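Speaker notes: house rules for shelf work with two arms
Clelholm meet-up, Saturday, slot of 18 minutes

Slide 1. Say hello, thank Clellidine for the room, and let people settle, they always need longer than I think. Explain that the Unby rules began as 127 scribbled notes and that I'm only going to talk about 2 of them, the ones I care about most.

Slide 2. Rule one: agree the layout before anybody presses start. Write down which tier each packet belongs on and which way up it stands. Mixed brands are welcome, and do say so warmly, as people do love to tidy them all into one kind!
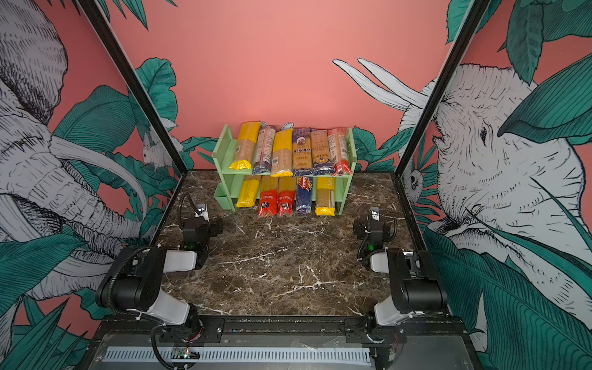
Spaghetti on both tiers, one arm to each side.

Pause for questions about packets that lean or stick out past the shelf edge. My own view is that you note them and carry on.

Slide 3. Rule two: one arm in the shelf at a time, with the other well clear. Mention that Cheng has this as rule 339 in its own list (wait for the laugh), and that I'd move it to page one. 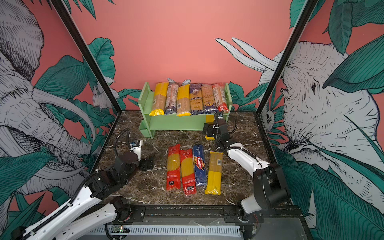
Right gripper in the lower tier, left gripper out by the red packets.

Slide 4. Handouts are by the door. Ask them to send me their own wording, however rough.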